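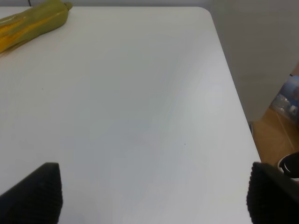
带苞叶玉米一穗，白台面。

7月24日 星期六

籽粒水分，烘箱法与电容式水分仪的比对，续记。

接着四月那次没做完的部分往下写。四月的结论只有一句：仪器对湿粮读数偏低，对干粮基本跟得上，中间一段说不清。当时把原因记成“标定曲线不合适”，这句话现在看写得太早。曲线当然可能不合适，但在动曲线之前，烘箱那一头的误差没有查过，取样那一头也没有查过，等于拿一把没校过的尺子去校另一把。这次把顺序倒过来，先查烘箱，再查制样，最后才看仪器。

一、烘箱

用的还是靠墙那台Amosell。设定温度与箱内实际温度的差别以前查过，查的是隔板正中央一个点。这次把热电偶分别放在前排、后排、左右两侧和靠近门封的位置，空箱跑一遍，满载再跑一遍。空箱时各点之间的差别在可以接受的范围内，满载以后前排左侧明显偏低，开门放样之后恢复得也最慢。门封左下角用手摸能感觉到有热风漏出来，拿一条薄纸靠过去，纸会飘。

处理：门封拆下来清理，槽里有一层粉，压得很实，应当是历次样品洒出来的玉米粉积在里面。清掉后重新装，漏风减轻，没有完全消失。门封本身已经发硬，按下去不太回弹，需要换新的。型号已抄在设备本的最后一页，下单时注意门封有两种截面，唇边朝里的那种才对。

在换门封之前，前排左侧两个位置停用。样盒只放后两排，放不下就分两次做，不要为了省一趟把前排塞满。以前的记录里没有写样盒在箱里的位置，所以旧数据里哪些受了影响已经无法追查。从今天起，原始记录表加一列“箱位”，按后左、后中、后右、中左、中中、中右填写。

另外，计时起点要统一。以前有人从放样算起，有人从温度回到设定值算起，两种做法在满载时差得不少。统一为温度回到设定值后开始计时，放样的时刻也记，但只作参考。若回温时间比平时长出很多，先看门封，再看是不是一次放得太多，还要看排气孔的开度。排气孔上次被拧到了接近全关，大概是有人嫌箱子费电。全关的时候箱内湿气排不出去，湿样多的一批会集体偏低，而且平行样之间看着很一致，单看重复性发现不了。排气孔位置已经用记号笔画了一道线，对准那道线。

二、干燥器和称量

干燥器里的硅胶已经大半变色，换了。换下来的没有扔，烘过以后可以再用，装在带盖的铁罐里，罐子上写了日期。干燥器盖子的磨口补涂了一层薄脂，涂完推一圈，应当整圈透明；有一段发白就是没有贴上。

冷却时间这件事值得多写几行。样盒从烘箱拿出来到上天平，中间的冷却如果不够，热空气在天平罩里上升，读数会偏轻，算出来的水分就偏高。冷却过久，干燥器又经常开合，样品会慢慢吸回水分，读数偏重，水分偏低。两种误差方向相反，碰巧凑在一起的时候结果看起来很漂亮。做了一个简单的检查：取同一批烘好的样盒，其中一半冷却到不烫手就称，另一半等到与室温无差别再称，然后互换顺序重来。第一种情况下天平读数在放上去之后一直往一个方向漂，要等很久才停，急着按“稳定”那一刻读数的人拿到的值各不相同。结论是等，等到铝盒外壁贴手背没有温差为止，并且一个干燥器里不要放太多盒子，放多了冷得慢。

开盖的动作要快。把样盒一次性全部端出来排在天平旁边再逐个称，最后一个比第一个多暴露了许多时间，烘干的粉吸水很快，这一点在湿度大的日子尤其明显。改为开一次取一个，盖回去，称完再开。麻烦，但是没有别的办法。

天平本身没有问题。砝码核过，四角核过，水平泡居中。有一点：天平左边的窗缝有风，静态看不出，空调启动时末位会跳。称量时把那扇窗关严，空调出风口的叶片朝上拨。

静电也查了。粉样在塑料勺上挂得厉害，挂在勺上的恰好是最细的那部分，细粉与粗粉的水分未必一样。改用不锈钢勺。勺子每次用刷子刷，不要用纸擦，纸一擦又带电。

三、制样

问题最大的一段。湿玉米直接进粉碎机会发热，水分在磨的过程里就跑掉了一部分，而且湿料容易糊在筛网上，清理的时候再跑掉一部分。按两步法做，先整粒预干，放在室内平衡后再磨，磨好再做第二步。两步的失重分开记，最后合算。公式抄在封二，这里不再抄，只提醒一件事：两个百分数不能直接相加。第二步的分母是预干以后的质量，直接相加会偏高，水分越大偏得越多。四月的表里有一页就是直接相加的，已用铅笔在旁边注明，没有改原数。

预干之后的平衡也要说清楚。预干出来的籽粒表层干、里面湿，马上磨，粉的水分不均匀；放在敞口盘里平衡到不再变重变轻，再称，再磨。这个“不再变”要两次称量都确认，间隔拉开一些，不要相隔几分钟称两次就算数。

粉碎机每次开机先过一小把同一份样品，弃掉，再磨正式样。机腔里残留的上一份样品数量不多，但是湿样后面跟着干样的时候足以把干样带高。筛网用毛刷，反过来从背面轻敲。刀片有一边钝了，声音听得出来，磨出来的粉粗粒偏多。换刀之前先把要做的这一批做完，以免同一批里混进两种粒度；换刀之后用留样复做，看有没有系统差。

分样。总样倒在分样板上直接用勺挖，是以前最常见的做法，也是最不该用的做法。碎粒、粉末和断裂的种皮会沉到下面，勺子挖到的多半是上面的整粒。改用分样器，过几遍逐次减半，减到400克为止，再分出烘箱样和仪器样。剩下的装密封袋，挤掉空气，写样号，放冷藏。仪器样和烘箱样要在同一次分样里出来，不要隔天再补一份，隔天补的已经是另一个东西了。

冷藏样取出以后，袋子不要马上打开。冷的籽粒碰到室内空气表面会结露，仪器测的是整体介电响应，表层这层水的影响很大，读数会跳高，过一阵又掉下来。在袋里回到室温再开。袋子内壁如果有水珠，把袋子翻动几次，让籽粒把水吸回去再取样，不能只把籽粒倒出来把水珠留在袋上。 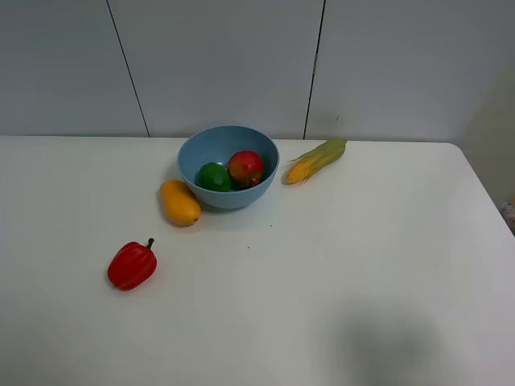 Zanele Naidoo认为上面这一条还不够，回到室温只解决了结露，没有解决籽粒内部的水分梯度；从田间刚下来的湿粮和在袋里混了几天的粮，即使烘箱测出来一样，仪器读数也可以不同，因为电容式仪器对表层更敏感。她建议把“收样到测量的间隔”也记进表里，并且湿粮一律在密封状态下放够4天再测仪器值，烘箱值则当天就做一份，放完再做一份。

这个意见采纳。表里再加一列“间隔”。当天的烘箱值和放完以后的烘箱值如果对不上，先怀疑袋子漏气或者发霉发热，不要先怀疑烘箱。湿粮在室温下密封放几天是有风险的，霉变会消耗干物质，同时放出水和热，算出来的水分自己就变了。所以只能放在冷藏里放，取出后按前面那条回温。开袋时先闻一下，有酸味或者霉味的作废，作废也要登记，写明原因，不要悄悄换一袋。

对Zanele的说法有一处保留。她把梯度的方向默认成外干里湿，这对刚烘过的粮成立。对淋过雨再收的粮，方向是反的，仪器会偏高。我们手上两种都有，四月那批混在一起做，正负相抵，所以回归出来的散点看着像随机误差。散点图按收获后是否烘过重新上色，分成两群的趋势很明显。这一页应当在四月就画出来。

四、水分仪

Nudberg那台，便携式，落料杯加一节加料筒。说明书要求的几项逐条核对如下。

落料高度。加料筒要装到底，筒口的卡位要听到响。有人嫌麻烦直接用手往杯里倒，倒法不同，堆积的松紧就不同，容重一变读数就变。仪器带容重修正，但修正的范围有限，而且修正用的是它自己称的质量，杯子没有放平的时候质量先错，修正再错一次。

放置。仪器必须放在水平且不晃的硬台面上。今天试了三处：称量台、白台面、门口的小推车。推车上同一份样品反复测，离散明显变大，前两处没有差别。以后不要在推车上测。台面用之前擦干，仪器脚垫下面如果压着一粒玉米，整台就斜了，这种事真的发生过。

温度。仪器内置温度补偿，补偿的前提是籽粒温度和杯体温度接近。烘干塔出来的热粮直接倒进冷仪器，第一遍读数偏差最大，往后一遍比一遍接近，看上去像在“稳定”，其实是杯子被粮焐热了。冷粮倒进热仪器也一样，方向相反。在外面测的时候不要把仪器放在车厢的太阳下面。规定：仪器与样品在同一处放到温度一致再测，第一遍读数照记，不参与平均。

清洁。杯壁和中间电极上有一层发亮的膜，手指划过有滑腻感，应当是种皮上的蜡和粉尘。用软布蘸少量酒精擦，等完全挥发后空测。擦之前和擦之后空杯的自检值不同，差别方向与“读数偏低”的老问题一致，但是大小不够解释全部。电极每天收工时擦一次，写进日常表。

品种档位。仪器菜单里玉米有不止一个档，马齿型、硬粒型、爆裂型分开。四月的记录里没有写档位，翻仪器内部存储，才看到有一段时间停在硬粒型上，那几天送来的样品却基本都是马齿型。是谁调的不重要，重要的是开机以后菜单会保留上次的选择，不会回到默认值。操作卡第一行改成“看档位”，并且档位要写进记录。

仪器存储里现在有1,627条读数，导出后逐条对样号。有一部分没有样号，只有时间，能靠登记本的收样时刻对回去的就对回去，对不回去的不要猜，单独放一个文件，不进分析。导出的表格里小数点和千分位的符号与我们的软件设置不同，直接打开会把一部分数当成文本，求平均时静默跳过。已经因为这个算错过一回。导入时手动指定。

五、比对结果，目前为止

只用制样合格、档位确认、箱位已知的样，数量一下子少了很多，但剩下的部分干净。干粮一段，仪器与烘箱一致，没有可见的系统差。中段，以前说不清的那一段，分开“烘过”和“没烘过”以后各自都成线，斜率相近，截距不同。湿粮一段仍然偏低，擦电极和改档位之后偏差缩小，没有归零。

对湿粮剩下的偏差，现在有几种解释，按我觉得可能的程度往下写。

首先是容重。湿籽粒膨胀，表面摩擦大，落进杯里架空严重，同样体积里装的干物质少。仪器的修正曲线在这一段可能是外推的。检验办法：同一份湿样，正常落料测一遍，轻敲杯壁使其密实再测一遍，看修正后的值是否一致。如果修正做得好，两遍应当相同。这个试验便宜，下周先做。

其次是烘箱的高估。湿样预干温度如果偏高，除了水还会跑掉别的挥发物，算成水分就偏高，于是显得仪器偏低。检验办法是换一个较低的预干温度，时间拉长，对比最终合算值。这个试验占烘箱，要排期。

再次是籽粒破损。机收的湿粮破损率高，破口处胚乳直接暴露，介电响应与完整籽粒不同。检验办法是人工挑一份完整粒，再把破损粒按已知比例掺回去。挑粒很慢，先做一个极端对比，全完整对全破损，看有没有必要往下做。

还有一种解释是仪器频率偏高或偏低导致对盐分的敏感性不同，这个我们没有手段查，只能问厂家。信已经写好，没有发，等容重试验的结果一起发，免得来回几次。

六、与Barroso那边的往来

Crescencio Barroso来信问，能不能先给一个湿粮的统一修正值，他们收粮时好用。回复是现在不能给。理由写得比较长，主要是两点：烘过与没烘过的粮截距不同，用一个值修正，必然让其中一类更差；另外他们用的仪器与我们这台不是同一批，杯子新旧不同，修正值未必通用。可以做的是让他们把收粮口的仪器带过来，和Nudberg并排测同一组留样，先确定两台之间的差。两台之间的差若稳定，再谈修正。

他后来又补了一句，说收粮口的人更关心的是前后一致，至于和烘箱差多少倒在其次。这个说法有道理。对收粮的人来说，上午和下午对同一车粮给出同样的数，比这个数与烘箱相差多少更紧要，因为价格的档位可以调，反复无常没法调。所以给他们的那份操作卡应当把温度一致、落料筒到位、擦电极放在最前面，修正值放在后面甚至不放。操作卡草稿用大字，一面印完，过塑。过塑前请他们收粮口的人读一遍，看不懂的地方改掉，不要解释。

Skoson仓那批留样也要过来一起测，89号仓门口那几袋除外，那几袋的封口开过，来历说不清楚。运输时袋子竖放，不要压在箱底，压破的不要用胶带补了继续当好样。

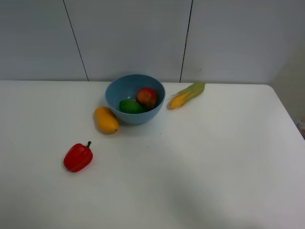

留样的保存也顺便改一下。以前按收样日期排，找起来方便，但是做比对需要按水分段取样，每次都要把整个冷藏柜翻一遍，门开得太久，靠外的袋子反复回温。改成按水分段分格，干、中、湿三格，格内再按日期。格子上的标签用低温下不脱胶的那种，普通标签在冷藏里过几天就卷边，掉在柜底分不清是谁的。已经有几袋因此作废。

每袋里外各一张样号。外面一张写在袋上，里面一张用铅笔写在小卡片上，套一个小自封袋再放进去。不要把卡片直接放在湿粮里，纸会吸水，数量虽小，但是卡片一烂字就没了。圆珠笔和中性笔遇潮都会洇，铅笔不会。

登记本和电子表并行。电子表只由当天值班的人录，录完后另一个人抽看，抽看时对原始称量值，不对算出来的水分。算出来的水分看着合理的时候，里面的皮重可能是错的。铝盒上的刻号有两个很像，6和8刻得浅，粉尘填进去以后分不清，已经用刻笔重新描深。盒与盖的号要一致，盖子互换的情况这次又发现一对，互换以后皮重差一点点，平时看不出，放到干粮段就是平行样超差的来源。烘之前盖子斜靠在自己那个盒子旁边，不要集中堆在一处。

皮重要重新称一遍。全部铝盒洗净、烘干、冷却后称，与旧表比较，差得多的剔除，差得少的更新。旧表不要覆盖，另存。盒底有凹陷的也剔除，凹陷本身不影响质量，影响的是与隔板的接触，传热不一样。

七、没有解决和容易忘的

门封到货之前不做满载。到货后先空箱再满载重测温度分布，布点位置与这次相同，布点图夹在设备本里。

换刀以后要复做的留样，已经在袋上画了一个圈，共用同一格，不要被别人拿去当普通样。

粉碎机的粒度检查一直没有定下周期，现在只靠听声音，靠不住。先定为每次换刀前后各做一次筛分，做几回以后看趋势再定。

平行样允许差写在墙上的那张纸是旧的，干粮和湿粮用了同一个限值。湿粮按两步法误差会叠加，用同一个限值等于逼着人重做到碰巧合格为止。那张纸已经撕掉，新限值等这一轮数据齐了再写。在此之前，超差的数据照记，不重做，不挑选，旁边写明操作情况。

空白也要做。一个空盒跟着全程走，进箱、冷却、称量，前后应当不变。这次做的空白前后有差，方向是变轻，可能是洗后没有完全烘干。再洗再烘后重复，差别消失。以后每一箱都带一个空白，位置轮换，写箱位。

室内湿度记录仪的电池快没电了，屏幕变淡。换电池会清掉未导出的数据，先导出再换。

Zanele看过以上各条后在页边写：第三节的弃样要说明弃多少，“一小把”每个人手不一样大。照改，改为用固定的那只不锈钢量勺平勺一勺，勺子挂在粉碎机侧面的钩上，用完挂回去。

容重试验的样已经从冷藏里选出来，放在湿格最上层，袋上写“容重，勿动”。下周先做正常落料，再做敲实，每份先后顺序交替，避免总是敲实在后、籽粒被反复倒过以后表面变干。每测一遍之间样品倒回袋里封口，不要敞在盘里等。测完再取一份做烘箱，看反复倒料本身失掉多少水。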